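Setting up the Tideo gear kit with a Fonditz gripper: quick start

Wrote this up Sunday night between other jobs so its short on polish. If you bought the Tideo kit and the printed sheet lost you around page 2, same. Order below is the one I'd use.

What you need

The kit, your arm, the Fonditz two-finger gripper, a hex key, a rag. Laptop with the Jatoi app already installed. Do the install first, the download is 400 MB and the shop wifi is never in the mood.

Step 1. Mount the fingers

Slotted fingers, pads facing in. Snug the screws, don't crank them yet. Close the gripper by hand in the app (Manual, then Jog) and look at the tips. They should meet flat. If one sits proud, loosen it, nudge, close again, then tighten both.

Wipe the pads. Any oil from the gears and you'll be chasing slips all afternoon.

Step 2. Teach the pick

Gear in the tray, arm in free drive. Bring the fingers down either side of the gear so they pinch across the rim near the tips. Not too deep. You want the bore clear so you can line it up with the shaft later. Save as PICK. Back straight up, save as PICK_UP.

Step 3. Set the force

Default is 11 on the app's scale. Too low for metal gears, fine for the plastic ones. I run 43. Go up in small steps, and stop once the gear doesn't twist when you push it lightly with a finger. Arm paused when you do that, please. 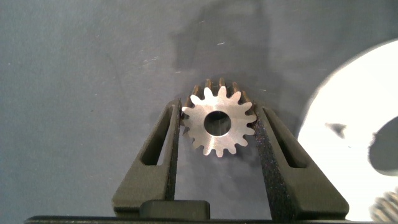
Higher force also wears the pads faster. Clemora sells spares, they fit with no trimming, delivery is slow. Order before you need them.

Step 4. Teach the place

Same idea. Free drive over the shaft, bore lined up by eye, save as PLACE_UP. Lower until the gear just touches, save as PLACE. Then turn on Wiggle in the app. It rocks the wrist a little on the way down so the teeth find each other. Leave it off and the gear tends to sit on top of its neighbor and the arm faults out.

Step 5. Run it slow

Speed slider way down, hand near the stop button. Watch one full cycle. Common stuff:

Gear tilts when lifted: grip is off center, re-teach PICK.
Gear drops on the way over: pads dirty, or force to low.
Fault at the shaft: Wiggle is off, or PLACE is too deep.

Once a few cycles go clean, bring the speed up a bit at a time.

Is the kit worth it?

For training new people, yes. The gears are decent and the tray holds its position if you bolt it down (bolts not included, grr). App is clunky. No undo on saved points, so export your file before you touch anything. File, Export, pick a folder. Takes seconds and saved me twice already.

Will add the vision add-on when I get to it. March maybe.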